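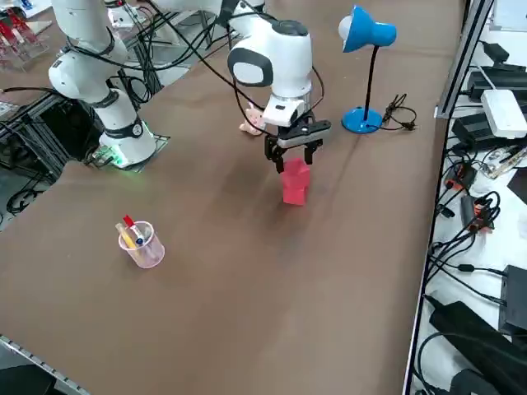 갈색 테이블 위의 흰색 로봇팔, 받침 쪽에 초록빛

게시판 > 방송/시사 잡담
제목: Firirero 광고 빠진 거 어떻게들 보세요?

새벽라디오
저 Durcombe 방송 아침에 늘 틀어놓는 사람인데요, 이번 주 내내 Firirero 중간 광고가 이상하게 비더라고요. 원래 1부 끝나면 Van Beek 광고가 꼭 나왔잖아요, 그 휘파람 부는 거. 그게 없어지고 방송국 자체 홍보만 두 번 연속으로 나와요. 그래서 찾아봤더니 서명운동 때문이래요. 진행자가 Endomdale 시의회 보궐선거 얘기하다가 세입자 단체 사람들을 두고 "월세는 안 내고 마이크만 잡는 사람들"이라고 한 거요. 그 발언으로 908명이 서명해서 광고주한테 보냈고, Van Beek이 광고를 뺐답니다.
저는 솔직히 그 말 듣고 기분이 나빴어요. 저도 세 들어 사는데 월세 밀린 적 한 번도 없거든요. 그런데 또 광고주한테 가서 프로그램을 흔드는 방식이 맞나 싶기도 하고... 마음이 왔다 갔다 합니다. 다들 어떻게 보시는지?

막차놓침
908명이면 Endomdale 크기에 꽤 많이 모은 거네요. 저도 서명했습니다. 방송국에 항의 메일 보내봤자 자동답장만 오는데 그럼 어디다 말해요? 저 작년에도 두 번 보냈는데 "소중한 의견 감사합니다" 이게 끝이었어요. 돈 대는 쪽에 말하는 게 제일 빠릅니다.

감자두알
저는 반대예요. 진행자가 마음에 안 들면 안 들으면 되죠. 채널이 하나뿐인 것도 아니고. 다음에는 반대편에서 똑같이 할 텐데요. 저녁 시간대 그 진행자(여기 분들이 좋아하시는 그분이요) 한마디 꼬투리 잡아서 또 서명 돌리고, 또 광고 빠지고. 그러다 아침부터 밤까지 노래만 틀게 될걸요.

막차놓침
@감자두알 안 들으면 된다는 말은 맞는데요, 발언 대상이 된 사람들은 안 들어도 피해를 봐요. 선거 2주 앞두고 나온 말이잖아요. 그 단체에서 후보 낸 거 뻔히 아는 사람이 한 말이고.

감자두알
@막차놓침 그러니까 반론을 하면 되잖아요. 방송국에서 반론 시간 15분 준다고 했는데 단체에서 거절했다면서요.

수요일의빨래
끼어들어서 죄송한데 그 15분 얘기는 좀 정확하게 해야 할 것 같아요. 제가 그 방송분을 다시 들었거든요(출퇴근이 길어서 시간이 남아돌아요 ㅋㅋ). 진행자가 방송에서 "원하면 나와서 15분 얘기하시라"고 말하긴 했어요. 근데 조건이 자기랑 일대일로 생방송, 질문지 없음, 청취자 전화 연결 포함이었어요. 단체 쪽은 사전 녹음한 성명을 틀어달라고 했고요. 그걸 거절이라고 부를지 협상 결렬이라고 부를지는 사람마다 다르겠지만, 방송국이 공식적으로 제안한 건 아니고 진행자가 마이크 앞에서 던진 말이에요.

감자두알
아 그건 몰랐네요. 그래도 생방송이 더 공정하지 않나요? 녹음한 성명은 누가 써준 거 읽는 건데.

수요일의빨래
글쎄요, 매일 방송하는 사람이랑 방송 처음 해보는 사람이 생방송에서 붙는 게 공정한지는 잘 모르겠어요. 전화 연결 버튼도 진행자 쪽에서 고르는 거고요.

기둥뒤좌석
예전에 다른 지역에서 라디오 광고 영업을 했었습니다. 몇 가지만 적을게요.
광고주가 빠졌다고 하면 다들 "서명에 굴복했다"고 생각하는데, 보통은 계약 기간이 끝날 때쯤 이런 일이 생기면 그냥 갱신을 안 하는 겁니다. 담당자 입장에선 아침 프로 하나에 걸린 돈보다 전화 받는 직원들이 힘든 게 더 골치 아파요. 월요일부터 고객센터로 항의가 들어오면 본사에서 물어보거든요, 이게 뭐냐고. 그러면 "정리하겠습니다" 하고 끝납니다. 발언 내용을 제대로 들어본 사람은 회의실에 한 명도 없을 때가 많았어요.
Van Beek 사정이 꼭 그렇다는 말은 아닙니다. 저는 그 회사 사람을 모르고요.
그리고 광고 빠졌다고 프로그램이 바로 없어지지도 않아요. 청취율이 나오면 다른 데서 들어옵니다. 단가가 내려가니까 오히려 작은 가게들이 들어오기 좋은 때예요.

새벽라디오
@기둥뒤좌석 오 이런 얘기 너무 좋아요! 그럼 휘파람 광고는 영영 안녕인가요... 이상하게 그게 안 나오니까 아침에 집 나가는 시간을 놓쳐요. 그거 나오면 신발 신는 거였는데.

기둥뒤좌석
다른 시간대로 옮겼을 수도 있습니다. 낮 방송을 한번 들어보세요.

옥상텃밭88
저는 진행자 편인데 여기서는 소수인 것 같네요 ㅎㅎ
그분 말투가 거친 건 맞아요. 근데 Firirero를 몇 년째 듣는 이유가 그거예요. 시의회에서 주차장 부지 건 얼렁뚱땅 넘어갈 때 끝까지 물고 늘어진 게 그 프로 하나였어요. 그때는 지금 서명한 분들도 잘한다 잘한다 했잖아요? 자기 쪽 안 건드릴 때는 시원하고 건드리면 혐오고. 저는 이게 좀 불편합니다.
그리고 맞불 서명도 돌고 있는 거 아시죠. 광고 다시 넣으라고 Van Beek에 보내는 거요. 어제 저녁에 봤을 때 800명 넘었어요. 금방 따라잡을 듯.

막차놓침
맞불 서명 보니까 Endomdale 안 사는 사람도 그냥 되던데요? 우편번호 칸이 선택사항이에요. 저희 쪽은 필수였고요.

옥상텃밭88
@막차놓침 방송은 인터넷으로도 나가는데 왜 동네 사람만 의견이 있어야 하나요. 저도 지금은 옆 동네로 이사했지만 매일 들어요.

막차놓침
듣는 건 자유죠. 근데 서명 숫자를 나란히 놓고 비교할 거면 기준이 같아야 한다는 겁니다.

감자두알
숫자 싸움 시작하면 끝이 없어요. 저는 양쪽 서명 다 안 했고 앞으로도 안 할 겁니다. 아침부터 피곤해요.

국물많이
주차장 부지 건은 저도 기억나요. 그건 잘했죠. 근데 그때는 시의원이랑 개발업자를 상대로 한 거였고 이번에는 세입자잖아요. 권한 있는 사람한테 거친 거랑 없는 사람한테 거친 게 저한테는 다르게 들려요. 같은 말투라도요.
그리고 이번 발언에서 진짜 문제는 말투보다 사실관계 같은데요. 월세를 안 낸 게 아니라 수리 문제로 분쟁 중이라 공탁해둔 거라고 지역신문에 나왔어요. 그럼 틀린 말을 한 거고, 정정만 했으면 이렇게까지 안 커졌을 거예요.

옥상텃밭88
@국물많이 정정은 했어요. 목요일인가 끝날 때쯤에 "공탁 문제는 내가 세부를 단순화했다"고.

수요일의빨래
그거 저도 들었는데... "단순화했다"가 정정인가요? 마지막 곡 나가기 직전에 한 문장이었어요. 발언은 제일 많이 듣는 출근 시간에 했고요. 저는 같은 시간대에 한 번만 제대로 말했으면 서명 안 했을 것 같아요. 네, 저도 했어요. 위에서 중립인 척한 건 아닌데 말을 안 했네요.

옥상텃밭88
음. 시간대 얘기는 인정합니다. 그건 방송국이 잘못했네요. 근데 그건 편성 책임이지 진행자를 자르라고 할 일은 아니에요.

수요일의빨래
자르라는 문구는 서명에 없어요. 다시 읽어보세요. "사과와 정정이 있을 때까지 광고를 보류해달라"예요. 하차 요구는 댓글에서 몇몇이 쓴 거고요.

감자두알
그 몇몇이 제일 시끄럽죠 ㅋㅋ 그래서 다들 하차 요구인 줄 알잖아요. 저도 그런 줄 알았고요.

느린우체통
저는 다른 얘기인데 금요일에 Durcombe에서 청취자 간담회 한다는 거 보셨어요? 저녁 7시, 방송국 1층이고 좌석이 300석이래요. 선착순이고 질문은 쪽지로 받는다네요. 진행자가 나오는지는 안내에 없어요. 편성 쪽에서 나온다고만 되어 있고.

새벽라디오
헉 300석이나 돼요? 저는 거기 1층이 그렇게 넓은 줄 몰랐어요. 가볼까...

막차놓침
쪽지로 받으면 걸러서 읽겠다는 소리네요. 저는 안 갑니다.

국물많이
그래도 가는 게 낫지 않나요? 메일에 자동답장만 온다고 하셨잖아요. 얼굴 보고 말할 기회인데. 쪽지를 걸러내면 그건 그것대로 온 사람들이 다 보게 되고요.

막차놓침
...생각해볼게요. 퇴근이 늦어서 7시에 맞추기도 애매해요.

기둥뒤좌석
가시는 분은 정정 방송 규정이 있는지 물어봐 주세요. 어느 시간대에, 얼마나 길게 하는지요. 문서로 있는 방송국도 있고 없는 데도 있습니다. 진행자가 좋으냐 싫으냐 하는 질문은 답이 뻔한데 이건 있다 없다로 답이 나와요.

옥상텃밭88
그건 저도 궁금하네요. 저도 갈 건데 제가 그 질문 써낼게요. 맞불 서명한 사람이 물어보면 그쪽도 좀 놀라겠죠.

수요일의빨래
@옥상텃밭88 오 진짜요? 그럼 저는 반론권 쪽으로 쓸게요. 초대 손님이 사전 질문지를 요구할 수 있는지, 진행자가 방송 중에 한 제안이 방송국 제안이랑 같은 효력인지.

감자두알
두 분 나란히 앉으시면 되겠네요. 후기 부탁드려요. 저는 집에서 축구 봅니다.

느린우체통
주차는 방송국 뒤쪽이 막혔대요, 공사라서. 버스가 나을 거예요. 끝나는 시간은 안내문에 없던데 돌아오는 버스 시간 미리 보고 가세요.

새벽라디오
저도 가기로 했어요! 글 쓸 때만 해도 이렇게 길어질 줄 몰랐는데 덕분에 생각이 좀 정리됐어요. 발언은 여전히 기분 나쁘고, 광고주 통한 방식은 여전히 반반이고, 정정은 제대로 해야 한다, 여기까지요. 아 그리고 기둥뒤좌석님, 휘파람 광고 찾았어요. 낮 2시 요리 프로 앞에 나와요!!

국물많이
그 요리 프로 앞에 붙었으면 Durcombe에서 아예 나간 건 아니네요? 그럼 제목을 "아침에서 빠졌다"로 고쳐야 하는 거 아닌가요. 맞불 쪽 글에는 계약을 전부 끊었다고 되어 있던데.

옥상텃밭88
어 그러네요. 맞불 쪽에 댓글 달아놓고 올게요. 저도 그렇게 알고 서명한 거라 좀 당황스럽네요.

기둥뒤좌석
이미 돈을 낸 물량이 남아서 시간만 옮긴 경우도 있습니다. 다음 달에도 나오는지 봐야 압니다.

새벽라디오
제목은 수정이 안 되네요 ㅠㅠ 답글이 달리면 잠기나 봐요. 여기 적어두는 걸로 할게요. 아침 Firirero에서만 빠졌고 낮에는 나옵니다.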